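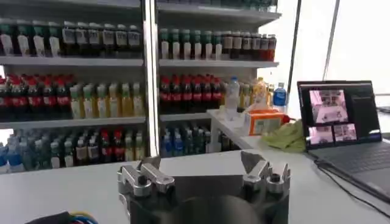 From: Valentyna Kravchuk
To: Counter & Shelf list
Sent: 8th March
Subject: Re: [counter-shelf] cola in two places, and other crimes

Soledad, you asked for opinions, which on this list is like asking for weather. I've put mine in between yours.

Soledad Lindgren wrote:

> Hello all. Long-time lurker, shop in Urel, across from the bus depot, mostly sandwiches and drinks. We put in a new white shelving unit behind the counter in September and I have been moving bottles around on it ever since.
>
> My problem is that everything I read about drinks shelves was written for people with an aisle. I have one unit, a post up the middle, three boards, and whatever fits down at counter level. Customers can't reach any of it. They point, and I fetch.

This changes more than you'd think. Nearly all of the standard advice is about hands: what they reach for, what they knock over, what they put back in the wrong row with the label facing the wall. You have none of that. Your customers are shopping with an index finger. What you need is for every bottle to be easy to name or point at from six feet away, by someone who is also trying to find their wallet.

So block by color before you block by anything else. Your greens together in a solid row, your darks together in a solid row, and then something that can't be mistaken for either. Where people go wrong is putting two dark drinks side by side because both come from the same supplier and arrived on the same cart. From the customer side that's one long brown drink. If you have a very dark one and a reddish one, give them different ends of the board, or at least put something green in the middle.

I learned this with a root beer and a malt drink. For most of a summer I handed people the wrong one and they took it, too polite to say, and came back the next day and pointed slightly to the left.

> Right now the cola is on the middle board, both sides of the post. My brother-in-law says this is wasteful, that it should be in one place and I should use the other spot for something with a margin.

Your brother-in-law is right about the margin and wrong about everything else. A post in the middle of a unit makes two units. People standing at the register end look at the right half, people at the sandwich end look at the left half, and neither group looks around the post. I have watched a grown man ask if we had cola while leaning on a display of it. If it's your best seller, it goes on both sides, same board, same height, so that wherever they're standing the red caps are in front of them and you can get on with your life.

The one time I tried a single block, I had it on the left only. I kept a tally on the back of a Gudari delivery slip (they are good for something) and over the next stretch I was asked "no cola?" 30 times. I moved half of it back to the right and threw away the slip.

Keep the two blocks equal if you can. When one side runs down faster, you'll be tempted to pull from the other side to even it up. Resist until after closing. If you do it in the middle of the day you'll be interrupted, and then you'll have a gap in both.

> Water is at the bottom left. It's heavy and it's cheap and I don't want to lift it. But I do feel bad, like I'm hiding it.

You are hiding it a little. It doesn't matter. Water is the only thing in the shop people will ask for without looking. They walk in already saying it. You could keep it in the car.

What I would check is how much you lose behind the counter edge. From your side the bottom board looks perfectly stocked and you're proud of it. Then you walk around to the front and find you've been offering the public a row of caps. Caps are fine for water, because a light blue cap says water to anybody. Caps are no good for anything new or anything flavored. So on that lowest level I'd keep only what sells by habit, and bring anything that needs its label read up at least one board. Do go around and look, by the way. Crouch a bit if your customers are shorter than you. I do this once a week before opening and the man who brings the rolls no longer asks.

> Then the facings. The Trarmont rep left me a sheet with a drawing on it, and according to the drawing I should have their stuff on all of the middle board. He was very nice about it. He brought a pen.

Everybody has a Trarmont pen. I have had the sheet too, I believe it is the same sheet, and I believe it was drawn for a unit twice as wide by a person who has never had to dust one. Thank him for it and put it wherever you keep warranties.

My own rule is that a drink earns a row across. If it sells, it gets the full block, tight, labels to the front. If it doesn't sell enough to keep a block full between deliveries, it either shares or it leaves. What I won't do is let one thing dribble along as a single column squeezed in at the end, because then it looks like the last one of something, and people either feel sorry for it or suspicious of it. Neither feeling sells soda.

I went over my own figures for last year when I was deciding what to drop. The yellow-green citrus one I was sure nobody wanted came out at 372 bottles, and the elegant thing with the gray label that I personally like and had given the best spot on the top board came out at 163, a fair share of which I drank. They've since traded places. I'm being very adult about it.

> Top board. I've got the green ones up there and the dark ones and then there's stuff above that on the very top which I would call "overflow" if I were being kind.

Everyone has overflow. Mine includes a box of paper straws that I've moved between three shops. The trouble with storing things up on the very top is that from the front the customer sees half a bottle peeking over and wants that one. They want it specifically. It must be better, you put it higher. So you get the step stool, and it's the same as what's in front of them, and now there's a line.

If you have anywhere else at all to keep the spares, use it. If you don't, push them as far back as the wall allows and lay a strip of white card along the front. I cut mine from the divider sheets that come in the Dogar cartons, which are exactly the right stiffness and otherwise only make you feel guilty at recycling time.

> Last one. How tight do you all pack? I've been going shoulder to shoulder because it looks so good, but pulling the first one out of a full row is like pulling a tooth.

I go tight too. It does look good, and on a white unit with white boards any gap shows up like a missing tooth, to stay with your dentist. But leave yourself a finger. One finger's width per block, at whichever end you reach from (for me, next to the post), and then spread it out so it doesn't show. With plastic bottles you can get away with less, as they give. With glass, please leave the finger. I once pulled a glass one from a full row and its neighbor came along for company.

And when you restock, bring the old ones forward. I know you know. I also know what I found at the back of my second board when I took it down to paint it, and what the date on it was, and I'm not going to tell the list.

> Any thoughts welcome, and if anybody has labels for the board edges that stay on, I'll take the name of them. Mine curl up by lunch.
>
> Soledad

On the labels: wipe the edge with rubbing alcohol first, let it dry properly while you do something else, then stick. I buy the plain removable kind in packs of 200 and have stopped trying to be fancy. The clip-on holders are nicer and I had a set, but they stick out just enough to catch a sleeve, and every time I fetched something from the middle board I'd take the price of the thing next to it along with me. There are people who have walked out of here with a price tag stuck to my elbow as their last memory of the place.

Print them bigger than seems decent. The price has to be read from the far side of the counter, over a sandwich.

If you do end up rearranging, do it one board at a time over a few days. I did my whole unit in one evening, about four hours, and the next morning I stood in front of it like a tourist. I kept reaching for the cola where the lemonade was. My regulars had it figured out before I did and were directing me from the other side, quite cheerfully, with their fingers.

Does anyone else have a post in the middle? I've been thinking of running a strip of the price labels up mine, but I suspect it would end up covered in notices about lost cats. I'd be glad to hear from somebody who has tried.

Valentyna

PS. Soledad, if your unit is the same make as mine, the boards are held up by little metal pegs and one of them will be missing. Look in the bottom of the carton, under the flap.

--
Counter & Shelf, a list for people who run small shops
To leave the list, reply with "leave" in the subject line. Please trim quoted text when replying (Valentyna).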